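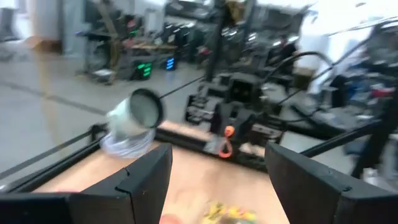

Petronella Motaung objected to the first draft of the rating scale on the grounds that it treated every mark on a wood surface as damage, when people who work at a bench all day stop seeing most of them. The scale was revised in August. Raters now score depth and visibility separately, and a mark counts as wear only if it can be felt with a fingernail.

4.2 Effect of viewing angle

The Zosdale panels were rated by two people, once from directly overhead and once from a low angle. Each panel was divided into squares and wiped with a dry cloth before rating. The Ndlovu panels followed the same steps but were stored flat for longer – this may explain part of the difference between the two sets.

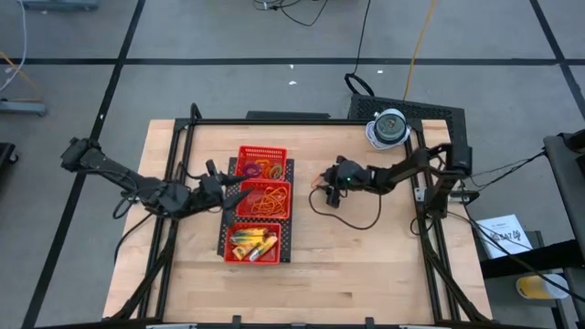
Does a fresh coat of oil change the score? Oil lowers the visibility score and leaves the depth score where it was, so the two should never be added together.

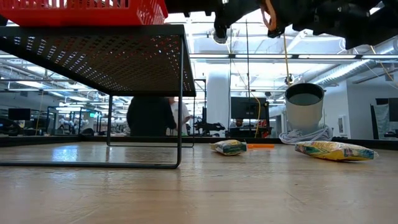

Visibility scores depend on lighting more than on the wood itself. Under a single overhead source, fine marks across a panel may be missed from one seat and plain from the next. On the pale tabletop in Figure 3, the overhead light leaves a bright reflection toward the left side, and faint scratches and streaks can be made out in the foreground. Raters were told to move until any such reflection lay outside the square being scored. Panels rated at 200 lux were rated again at 500 lux, and the lower score was kept.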